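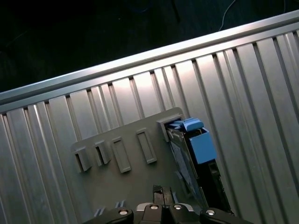

The Milside Bid

Milside had a ski hill 287 feet high, counting the water tower, and in October it decided to host the Winter Games.

Doaa Radwan was hired to write the bid. She had previously written the brochure for the Bellasska outlet mall, which made her the only person in the county with experience in international prose.

"How many hotel rooms do we have?" she asked the mayor.

"What do they want?"

"Forty thousand."

"Put down 665," he said. "That's with the funeral home."

She put down 665. Under Athletes' Village she wrote "intimate." Under Snow she wrote "seasonal," and then went for a long walk.

The inspector was a Ms. Brynjólfsdóttir, who had rejected cities with subways. She got off the bus from Castis in good boots and asked to see the ice. Doaa took her to the rink, where a peewee game was in its third period and the Zamboni driver was also the referee. The score was 3 to 3. A goalie lost a tooth — a loose one, but he made the most of it — and all 1,249 residents appeared to be shouting at the same child.

Ms. Brynjólfsdóttir bought a hot dog. She bought another. When the home team scored she stood up on the bench and said something in Icelandic that made her cover her own mouth.

The letter came on May 25, 2026. Milside had been eliminated in the first round, with regret, on grounds of transportation, lodging, security, climate and elevation.

There was a second sheet in the envelope, handwritten. It asked when the peewee season started, and if the funeral home took reservations.

Doaa called over there. They had one room left, on the quiet side.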